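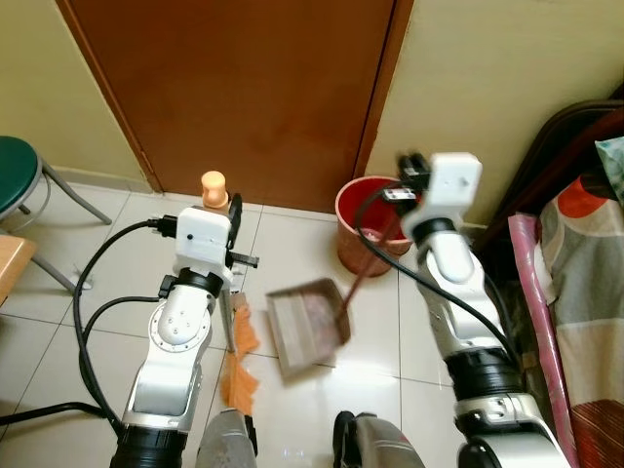

Cleltden is a hill village of 1,199 people, best known in its own valley for the old custom of the Thursday sweep, when every household once brushed its front step and the stretch of lane before it, right down to the gutter.

The custom is thought to have begun when the weekly market came up from Predwood, leaving straw and cabbage leaves all over the place, and it carried on long after the market had gone. Neighbours would come out at much the same hour, and a good deal of the village's news (and a fair amount of its courting, if the older stories are to be believed) passed from step to step over the brooms.

Branwen Sayce, whose little history of the village runs to 98 pages and is still a pleasure to read, records two forms of the sweep. In the upper lanes people worked downhill towards the river Hou, while those in the lower village swept outwards from the chapel, and each side held very firmly that theirs was the proper way. A shorter sweep is still held in December, followed by tea and currant bread in the chapel hall.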